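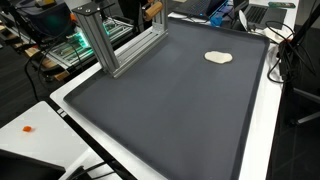 Lengyel House, the hilltop mansion above the harbour at Menis, will open its upper floors to the public in February, and visitors will be able to walk through eight rooms that have been closed since the property stopped being used as a residence. Until now, tours have been limited to the entrance hall, the gardens and the old stables. The ticket includes the servants' wing as well, where the kitchen has been turned into a tearoom. Flatbread will be on its menu, made from the kind of rough-edged, cream-coloured dough shown lying flat on a dark grey tray, along with soup, scones and a short list of cakes. People who only want lunch can reach the tearoom by the side gate and do not need a house ticket.

The rooms being added are the dining room, the library, the music room, two guest bedrooms, a dressing room, a writing room and the long gallery on the harbour side. Most of the furniture was in storage on the property and has been put back according to an inventory drawn up for the original owners. Where pieces had been sold or lost, the rooms have been left with gaps. The writing room has a desk and a bookcase and very little else.

The long gallery is likely to draw the most interest. It runs the full width of the building and has windows on one side only, looking down over the breakwater and the ferry wharf. The ceiling has been cleaned and the floor repaired, but the wallpaper has been kept as it was, including a water-stained section near the far door. The blinds will stay half drawn in the afternoon to protect the paintings, so anyone going mainly for the view would do better in the morning.

Entry will be by timed ticket, with a limit of 80 people in each session. Sessions start on the hour, and ticket holders can stay until closing once they are inside. The last entry is at 3 pm. Bookings are being handled by Pluneo, the ticketing company already used by the maritime museum in the town, and can be made online or at the window beside the main gate. A small share of each session will be held back for sale at the gate, but the operators say this could sell out early during school holidays.

Visitors can go through the rooms at their own pace. Guides will be posted in the library and the gallery to answer questions, and a printed guide is included in the ticket price. An audio tour is planned for later in the year. Photography is allowed without flash everywhere except the dressing room, where several textiles are on loan. Backpacks and large bags must be left in the cloakroom, which is free. Prams are not permitted upstairs, although baby carriers can be borrowed from the front desk.

The tower will also be open, weather permitting. It is reached by a spiral staircase of 131 steps with a handrail on the outer wall and no landing until the clock room. Children must be with an adult. Groups will be sent up one at a time, as there is no room to pass on the stairs, and the tower will close in strong wind. There is no extra charge, but visitors will be asked to put their names down when they arrive.

Access to the first floor is by the main staircase or by a lift installed in the former service stairwell. The lift takes one wheelchair and one companion. It does not reach the tower, and the step between the gallery and the writing room has been fitted with a portable ramp. An accessible toilet is on the ground floor near the tearoom. Assistance dogs are welcome throughout the house. Other dogs are allowed in the gardens on a lead, but not on the croquet lawn.

Getting to the house takes some planning. The driveway is narrow and is closed to private cars apart from those with an accessible parking permit. Everyone else is asked to use the car park at the bottom of the hill, where the daily rate is $8. From there it is a steady uphill walk on a sealed path with benches along the way. A shuttle van will run between the car park and the front gate during opening hours. Seats on the van are free and cannot be booked.

Those coming without a car can take the ferry from Fedasau, which docks a short walk from the car park. The ferry operator has not changed its timetable for the reopening, and the midday gap in services remains. Passengers on the first morning boat will arrive in good time for the opening session. The last boat back leaves at 5.15 pm, and there is no evening bus on that side of the harbour. Bikes are carried on the lower deck when there is space, and racks have been put in beside the stables.

The gardens will keep their existing hours and separate, cheaper ticket. The rose walk is being replanted and will be fenced off for most of the season, and the lower pond has been drained while its wall is rebuilt. The kitchen garden, the fernery and the path to the lookout are not affected. Anyone who already has a garden pass can put its value towards a house ticket by showing it at the gate window.

A small display on the building's history has been set up in the stables, replacing the carriage exhibition. It includes floor plans, household account books and photographs of the harbour before the breakwater was built. Signs in the house itself have been kept to a minimum, with most of the background moved to the display, and first-time visitors may find it useful to stop there before going inside. The gift shop has moved to the old tack room next door and stocks the printed guide for those who would like a second copy.

Night tours are not being offered this season. The operators have said they will look at the idea again once new lighting has been fitted on the stairs. School groups can book weekday mornings through the education office at the house, and coach operators must arrange a drop-off time in advance, as there is nowhere for coaches to wait on the hill.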